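Community workshop to run free flower-arranging sessions in October

2023-09-26

A series of free table-arranging sessions using artificial flowers will start in October at the Jirnard building, organizers said.

The sessions are aimed at people who want to put together simple displays for the home without buying fresh stems every week. Each one lasts 40 minutes, and all materials are supplied – people only need to sign up at the front desk.

Siobhán Scanlon, who is leading the program, said the first session would stick to tulips and narrow-necked glass.

"A slim vase holds one or two stems and that's plenty for a windowsill," she said. "People tend to buy a big vase and then wonder why everything falls to one side."

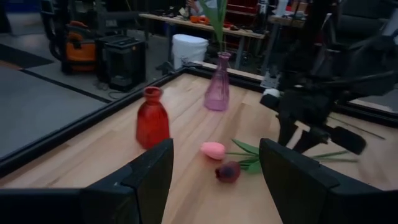
Artificial tulips in pink and dark red on the worktable, with a red glass bottle and a pink-lavender vase.

Beginners will start with a single bottle and one flower, then move on to pairing colors. Scanlon said she likes to keep the glass close in shade to the petals, though she expects some disagreement on that point.

Later sessions will cover bending wired stems, cleaning dust from fabric petals and storing flowers flat so the leaves keep their shape. Deirdre Mulligan will teach the cleaning class, which is limited to smaller groups and has already drawn a short waiting list.

Chepkoech Kaijage, who signed up last week, said she had a box of artificial flowers from her sister's wedding and had never known what to do with them.

"They've been in the closet for 3 years," she said. "I'd like to get them onto a shelf."

Participants may bring their own vases, provided they are clean and free of chips. Flowers used in class stay in the building.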